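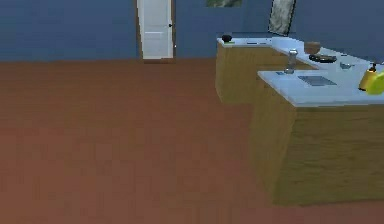 The Kitchen You Are Supposed to Want

My sister-in-law, Cadi Dafis, has paid a planner in Julldale to take away her kitchen table. For this she was charged 2,024 dollars, table removal included. The room now has flow. I asked where one eats and was shown a ledge.

I grew up around a table with nine chairs and a wobble. Bills were paid on it, hems were pinned on it, and my uncle once took apart a carburetor there during dessert. It was in everybody's way, and so we talked to each other, mostly to say "move."

The fashion now is for floor. Brochures love a closed door, a blue wall and enough bare boards to hold a dance. I have lived in my house for 18 years and have never needed to dance from the sink to the stove – though I have often needed somewhere to put the groceries.

Cadi wants to know if I would like the planner's number. I told her I'd take the table.

Contact Dwynwen Foulkes | © The Leltberg Column | Back to top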